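Sumura étend la consigne de ses bouteilles en verre aux cafés et bibliothèques du Hurkeden

COMMUNIQUÉ DE PRESSE
Pour diffusion immédiate

La société Sumura annonce l'extension, à compter de mars, de son dispositif de consigne à l'ensemble du réseau Hurkeden, qui regroupe des cafés associatifs, des bibliothèques de quartier et des salles de lecture. Huit nouveaux points de collecte seront ouverts à cette occasion. Ils compléteront ceux déjà en service dans le secteur de Kassab, où le dispositif fonctionne depuis l'automne.

Au cours de la phase d'essai, 2 715 bouteilles ont été remises en circulation par les établissements participants, dont 1 579 ont été rapportées dans les points de collecte et lavées au centre de Gistusell. Les autres se trouvaient encore chez les consommateurs ou dans les stocks des établissements à la date du relevé.

Le montant de la consigne demeure inchangé. Il est restitué en espèces ou sous forme de bon d'achat, au choix du client, sur présentation de la bouteille vide et non ébréchée. Le bouchon peut être remis séparément dans le bac prévu à cet effet.

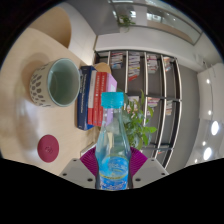
Du côté des établissements, l'Association des salles de lecture du Hurkeden a fait savoir qu'elle accueillait favorablement cette extension, tout en demandant que l'enlèvement des casiers ait lieu avant l'ouverture au public. Elle estime que « la place manque dans la plupart des réserves » et souhaite un second passage hebdomadaire pendant l'été.

Sumura prend acte de cette demande. Une tournée supplémentaire sera assurée le samedi, à partir de 7 heures, pour les sites qui en feront la demande par écrit. Les casiers seront fournis gratuitement et resteront la propriété de l'entreprise.

Les établissements intéressés peuvent retirer un dossier d'adhésion auprès du centre de Gistusell ou du bureau de Kassab. La convention type est conclue pour une durée d'un an, renouvelable par accord exprès des parties.

Contact presse : Sumura, service de la communication, bureau de Kassab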